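Night shift at Galanis, worth it?

brultam_kev
Got offered nights at the Galanis warehouse in October. 9 hours, extra 63 a week over days. Anyone done it? Sleep is my main worry.

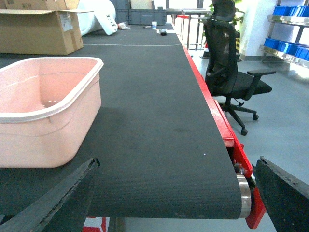 the belt on line 2, dark gray with the red rail

aniela_t
Did two years of nights at Nandale. Money's fine. Sleep wasnt. Blackout curtains, phone off, same bedtime on days off too.

pocketlint
Disagree on days off. I flip back every weekend, never had a problem. Depends on the person.

aniela_t
Flipping wrecked me – felt jet lagged all year.

munshi_t
63 is low. Brerkico pays 245 extra a month for lates and you're home by midnight. Ask them first.

pocketlint
63 a week is more than 245 a month tho?

munshi_t
Barely. And you get to sleep in the dark. I'd take lates.

brultam_kev
Brerkico is a 40 min drive, no car rn. Bus to Brultamgate stops at 11.

aniela_t
Then nights, but ask for a trial month. Eat before you go in, nothing heavy at 3am.

brultam_kev
ok will ask abotu the trial. thanks all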